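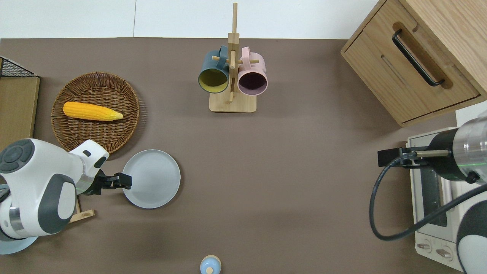

Hestis is a motion planning and control package for two-armed tabletop robots. It takes object poses from a perception module, chooses a grasp for each arm, and sends joint targets to both controllers from a single clock. Typical tasks involve kitchen items such as plates, mugs and baskets.

Development was started by Saadet Güler and Yevdokiia Demchenko as a replacement for Bayram, an older planner that handled the arms one after the other. The current release is dated Apr 26, 2025.

The planner treats both arms as one system and checks them against each other for collisions at every step of a path. Cables are modeled as soft volumes with a fixed margin. If no path is found within 400 milliseconds, one arm holds its position and the other is planned alone. The controller runs at 225 Hz.

Gamine, a separate tool written by Canan Canpolat, replays logged runs and marks the steps at which a grasp was replanned. It reads Hestis logs from version 6 onward.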